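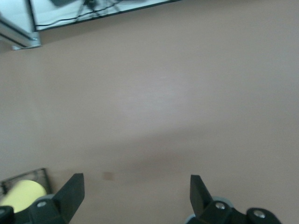 How long should I wait between coats of chalk paint on a bedroom dresser?

Four hours if the room is warm, overnight if it isn't.

arieger56
The can of Flalon says 4 hours. I gave it that in March in an unheated garage and the second coat pulled the first one up.

drandar_dan
Temperature matters more than the label. Mine was fine at two hours.

Eckhard S.
Two hours is too short for drawer fronts - they get handled. I always leave it overnight.

drandar_dan
Overnight is overkill for thin coats. I did 29 spindles in one afternoon.

arieger56
Spindles don't get leaned on. Did you wax or use a clear coat?

drandar_dan
Wax, the Tasel one. Buffed it the next morning.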